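The hand can now pick up a sponge

Progress report from the workshop, for the two of you who asked.

When I last wrote, back when the evenings were light, the hand could open, close, and make a noise like a dishwasher with a fork stuck in it. I have spent most of August on the noise. Rafferty Abernathy listened to it for a minute with his head on one side, said "tendon", and went off to make tea. He was right, which I have chosen not to mention to him. The cable to the third finger was rubbing on a guide I'd printed slightly too tight, and had been since the spring.

So I reprinted the guide. Then I reprinted it the right way round. Then I found that the finger, freed of its burden, closed so briskly that it flicked a sponge off the bench and into Mireille Mahasneh's soldering. I have apologised and bought her a new sponge, so the project now has a consumables budget.

The fix was dull: a softer speed curve and a current limit, both of which Tsz-kin Chu had told me to put in before I ever switched the motors on. The controller takes a value from 0 to 1000 for each finger, and I'd been sending it 1000 because it was a nice round number. At 127 it moves like someone reaching for the last biscuit while others are watching. 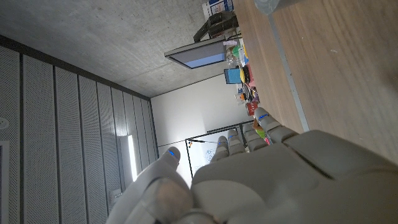
The hand at the table, four fingers and a thumb. Blue marks on some of the fingers and the thumb, whiteboard at the back.

The thumb is still my main worry. A thumb has to come across as well as close, and mine does these one after the other, with a pause for thought in the middle. I've rewritten that bit of code 2 different ways and kept the worse one, as it's the only one I understand.

Still, I ran 100 grabs at the sponge one night and it held on for most of them. The failures were nearly all at the end, when something had warmed up and gone slack — possibly the cable, possibly me.

Next is a paper cup. Xiomara Alcantara has offered to supply the cups on condition that they start empty.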